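Who Gets Called Indie? Notes on a Semester with Four-Wall Cinema
Film and Media, final project report
Aug 12, 2020

I picked this topic because I kept hearing two people in my seminar use the word "indie" for completely different movies. One meant anything slow with subtitles. The other meant anything that cost less than a superhero's cape. So my project looks at one small theater, the Jotex in Gristdale, and asks how it used the word in its printed programs.

The Jotex keeps its old programs in boxes behind the ticket booth (dusty, and I loved every minute!). I read 43 of them and wrote down every blurb that said "independent," 330 blurbs in all. Then I sorted them by what the word seemed to be doing. Sometimes it was about money, meaning no studio paid for the movie. Sometimes it was about style, like long takes or nonprofessional actors. And a lot of the time it was just a friendly sticker, the way a cereal box says "natural."

The sticker group was the biggest, which kind of bummed me out. Five of the movies in it had a major studio's logo on the same page! I had to re-sort the pile after my first draft because I'd been putting every low-budget horror movie under money without reading the whole blurb. My October screening log had the same problem, so I fixed that too.

The best find was Shboul, a three-part documentary about a ferry crew. The programs called it independent in all three senses at once, and I think it earns it. There's no narrator and barely any music – you just ride along.

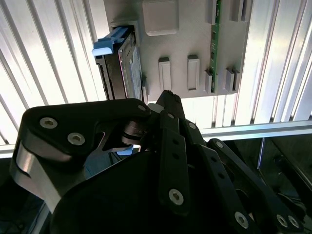
My last chapter is on Jikier, a factory short the Jotex ran before its features, and it's where I changed my mind the most. The blurb says "fiercely independent," but the movie plays like a training reel, all close views of machinery doing its job. I wanted to know why that still felt personal. Some of it is plain looking: a black gripper reaching up toward a hard drive with a blue handle has a direction to it, and the eye follows along even with no character to root for. I ended up filing Jikier under style, with a question mark. If I keep going with this I'd like to compare the Jotex programs with ones from a bigger theater, and I'd start with the blurbs for shorts.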